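December 7, 2021

Workshop notebook, humor piece for Susura. Limit is 700 words, hard. Came in this morning at 1,127. Now at 796. Writing down what got cut and why before I forget, plus notes from the group read last night, which I could barely make out in my own handwriting.

Working title still "The Divorce Registry." Don't love it. Other tries: "Gifts for the Newly Apart," "Please Return the Blender," "No Longer Accepting Towels." Group liked the towels one. I think it gives away the turn in the second paragraph. Leave for last.

Premise as it stands: department store in Werasville starts a registry for couples splitting up. Everything has to be bought in singles. One wine glass, one slipper, half a sectional. The clerk narrates. She's been married to the same man forever and she starts filling out a form on her lunch break just to see how it feels. He comes in to buy her a present.

Draft 1 problem, everyone said it in some form: the clerk doesn't show up until the end of page one. First 200 words were the store explaining itself. I had a fake press release, then a fake ad, then a fake FAQ. All setup. The press release had my favorite line in the whole thing ("Goel's, where forever is store credit") and I moved it to a banner over the escalator. Works better there, she just walks under it.

Cut list so far
- press release, all of it
- the couple arguing over custody of a fondue set. Funny out loud, dead on the page. It's a sketch bit, needs two voices and someone slamming a lid
- the mother in law paragraph. Tired. Heard it groan in the room
- the adverbs on every line of dialog. "she said ruefully" was in there twice, embarassing
- the stuff about the parking lot in Dindlow. Only in there as I like the word Dindlow

Kept against advice: the man who registers for his own dog. Group split on it. Half thought it was the best thing, half thought it belonged in a sadder story. I think it's where the piece gets its floor. Try it shorter. Currently:

"He wanted the dog listed. I told him we only did housewares. He asked what department the dog would be if it were housewares and I said rugs."

Good. Don't touch. Stop touching it. (Touched it twice since lunch, put it back both times.)

Read aloud test, second pass, alone, kitchen. Timed it in my head only. Slow spots:
Para 3, "which had been, up until that spring, a luggage department." Mouth trips. Now "which used to be Luggage." Also Luggage turning into the divorce registry is a joke by itself and I was talking over it.
Para 5, three jokes in a row with the same shape. One wine glass, one slipper, one chopstick. The chopstick is the laugh. Slipper out. Maybe wine glass out also, then go straight to chopstick? No, need one sane item first or the chopstick has nothing to stand on.
Para 8, the clerk says what she feels. Out. She can say it about the blender. 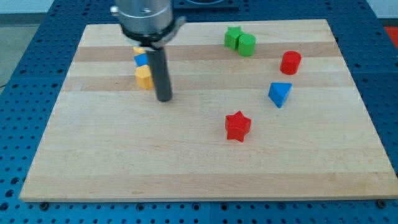
Ending. Have been through a bunch of these now.

Ending A: husband buys her a present off her own form without knowing it's hers. O. Henry, everyone saw it coming from the escalator. Someone in the group said it before I'd finished reading it.

Ending B: he fills out a form too, and they've picked the same things. Sweet but the math is off, if they both want the one chair then somebody has a fight coming, and the story acts like it's a hug.

Ending C: she tears the form up. No. Nobody tears things up at work, there's a bin.

Ending D, current: he comes to the counter, doesn't see the form, asks if the store does gift wrap. She says not in this department. He says he'll wait. That's all. He stands there with a thing under his arm and he'll wait. I think that's it. Laugh is small but it's a real one. Worry it's too quiet for Susura, their last issue was loud. June issue had a piece that closed on a man just eating a sandwich though, so there's hope.

Question from the group I didn't have an answer for: does she want to leave him or not? Said I'd think. I thought. I don't want to know, and more to the point she's on a half hour lunch and doesn't know either. But a reader has to feel that I know. So need one line early that tips it. Tries:

"My husband chews like he's being paid by the bite."
"My husband has told me the canoe story at every wedding we've been to, including ours."
"I have been married long enough to know what he's going to say and to be annoyed when he doesn't."

Canoe story. It's mean and fond in the same breath, and you can bring the canoe back. Maybe the thing under his arm is a paddle? Ha. A single paddle. From Sporting Goods. It's a registry of singles, he buys one paddle. Oh that's good. Is it too neat? Check tomorrow when less pleased with myself.

If paddle goes in, then he can't ask about gift wrap with a straight face unless he's that kind of man. He is that kind of man. Gift wrapping a paddle is funnier than gift wrapping a box. OK. In.

Needs planting: canoe story in para 2, Sporting Goods mentioned in passing on the way up the escalator, nothing in between. Don't remind them. My habit is to remind them. Last three peices all had a reminder in the middle, and each time the note came back "I got it the first time."

Voice note. Clerk slid into me around the middle. She wouldn't say "ostensibly." She'd say "supposedly," or she'd say nothing and look at the register. Went through and swapped the $5 words. Also she says "sir" a lot in the early pages and then quits. Put a couple back, specially with the dog man. "Rugs, sir." Hm. Try it. No, said I wouldn't touch that.

On the general thing we got into at the end of the night, whether a piece about marriage can be mean all the way through. My take for now: can be mean about the towels. Room goes cold when it's mean about a person who isn't in on it. Husband has to get one good line. At the moment he's got "I'll wait," and I'd like him to have one before that. Maybe on the phone. Maybe he calls the store and gets her and doesn't recognize her work voice, and he's very polite. More polite than he is at home. That might be the real middle of the story, replaces para 8. Costs words though, and I'm already over.

Where the words come from: second banner joke, the bit with the store manager's tie, most of para 4. Para 4 is a list of return policies. Keep only "no returns on in-laws"? No that's the mother in law again through the back door. All of it goes.

To do
- write phone call, keep it to a few lines
- paddle
- retitle. "Housewares"? plain, maybe right
- check Susura guidelines again on simultaneous subs, the Werasville reading series wants to see it too
- get it under and stop
- bring printed copies next time, larger type, had complaints
- pay back for the pizza

Left over, not for this one: a couple who renew their vows every year like a car registration and one year they miss the deadline. Late fee. Put in the ideas file under Goel's, same store maybe, customer service desk this time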